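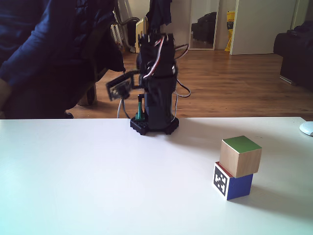
Leltico Table Refinishing Kit, white satin

I started mixing this kit after ruining my own kitchen table twice with ordinary wall paint (it went yellow, then it went sticky, and the newspaper left its headlines on it). The Leltico kit is what I wish I'd had back then! You get a 400 ml can of bonding primer, 2 cans of white satin topcoat, a foam roller with a spare sleeve, and 3 sanding pads in different grits.

One kit does a table that seats four. If yours has leaves, order a second topcoat and thank me later.

How I do mine: wash the top, scuff it with the coarse pad, wipe it down, prime. Leave the primer overnight. Then roll on the white in thin coats, going over it lightly with the fine pad in between. Thin is the whole trick, and I still get impatient and glob it on near the corners, so watch those.

You can set a plate on it the next day, but please go easy for the first couple of weeks. No hot pans, no tablecloths with plastic backing, and no scrubbing with the green side of the sponge.

Sticks to: bare wood, old varnish, melamine
Skip it for: glass, outdoor tables
Finish: satin (a gloss version is coming in October)
Cleanup: soap and water

Orders placed before Tuesday noon go out the same day. Returns are fine within 60 days if the cans are unopened.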